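实验记录 分拣工位 六月 14:20

上午把 Boström 工位的作业规则重新过了一遍。现行版本是按单臂写的，双臂共用台面以后有几条不够用，先记在这里，等 Kurken 那边的安全条目合并后再改正式文件。

一、开机前检查
急停按钮两侧各按一次，确认两臂都掉使能，再复位。只按一侧不算检查。
夹爪指垫目视一遍，有翘边、裂口就换，不要用胶带补。
腕部线缆留余量，第六轴转到两端极限各看一次，不得绷紧，不得挂到支架螺栓。
示教模式限速维持 20%，调试人员不得自行上调。

二、料盒与标签
料盒沿台面边缘摆放，盒口之间不留可卡入物体的缝。每盒必须有标签，标签文字与任务表中的类别名逐字一致，大小写也要一致。Gultow 的任务表里曾出现过 bottle 和 Bottle 两种写法，统计脚本按两类算，2699 条记录里有 18 条因此归错，已手工改回。
标签朝向以前没有规定。拟增加一条：以操作员站位为准正向粘贴，腕部视角里倒置不作为不合格项。

三、物品放置
台面物品之间留出夹爪张开的宽度。瓶类允许横放，瓶颈方向不限，但瓶身不得超出台面边缘。反光包装（金属箔、玻璃）单独备注，深度数据在高光处容易缺失，复查时要能查到。
玻璃瓶入盒时先降到盒口以下再松爪，禁止在盒口上方抛放。盒内已有玻璃瓶时，后放的瓶子要错开落点。

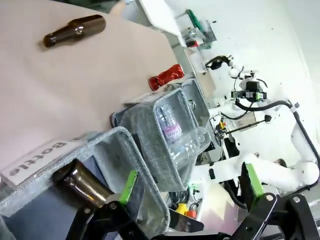
四、双臂互锁
两臂不得同时进入料盒上方区域。先到的一臂占用，另一臂退到等待位，等待位在台面以外。
互锁由控制器判断，脚本里的延时不能当互锁用。今天查到 Drernik 的旧脚本还在靠延时错开，第 356 行，已注释掉，改为读占用信号。改完只做了空载，带载未做。
任一臂报错时两臂同时停，恢复时先退等待臂，再处理报错臂。顺序反过来，占用信号不会清。

五、记录要求
每轮结束当场填表，不补填。误放、掉落、人工干预分三栏，不合并成“失败”。
人工伸手入台面之前必须切到手动并掉使能，干预时间记到分钟。
更换料盒、移动标签、换指垫，都算工位变更，单独起一行写。变更前后的数据分开统计。

未决：
1. 水瓶和玻璃瓶是否归同一类。任务表没写清，倾向按材质分，等 Kurken 回复。
2. 工具架是否移出臂展范围，需要重新量。
3. 等待位的坐标还没写进配置文件，目前在示教器里，换机就丢。
4. 带载互锁测试，指垫换完再做。

16:05 补：占用信号读取周期改过一次，配置已提交，旧值留在注释里。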